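Gestcombe Puts Towel Handling Robots to Work at Its Jondo Packing Site

November 20, 2024

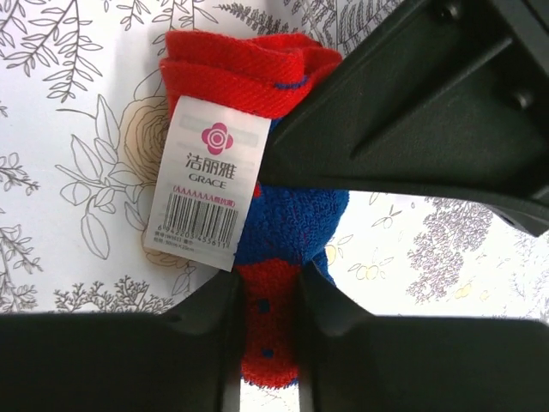
What happens to the people who used to fold and pack by hand?

They stay on the payroll at the same rate. All 182 people on the Jondo packing floor kept their jobs when the new stations opened, and the company has agreed in writing to make no layoffs tied to the robots for 2 years.

JONDO – Gestcombe, a packer of household linens for retail stores, has started running four robotic handling stations at its Jondo site. The stations pick up folded towels one at a time by gripper, with the paper label already attached, and move them to the packing line. Each gripper has two fingers that close on the towel from both sides.

The stations were built by Ultutico and run on software from Gape. Installation began in January, and the first station was used only on the day shift until the floor crew signed off on it.

Hand packers at Jondo have long reported sore wrists and shoulders from repeating the same short reach through a full shift. Under the new schedule, no one does that job for more than two hours at a stretch. The rest of the shift is spent on label checks, sorting returns, loading cartons or looking after a station.

"People asked me two things, whether they would lose hours and who gets blamed when the robot drops something," said Akua Dogbe, floor manager at Jondo. "Hours are the same. If a towel gets dropped, the station logs it and whoever is closest puts it back in the tray. We don't write anyone up for that."

Towels remain one of the harder items for a machine to handle. They bend, they bulge at the folds, and a loose corner can catch on a finger. Multicolored towels and those with large labels took the longest to set up. Bath sheets and anything with a fringe are still packed by hand, and Gestcombe has no date for changing that.

Workers who want to run a station take a paid course during regular hours. It covers clearing a jam, changing finger pads and stopping the arm safely. Those who pass move up one pay grade. The course is open to all 381 Gestcombe employees, including drivers and office staff.

Night shift training starts in January. Sign-up sheets are with the shift leads.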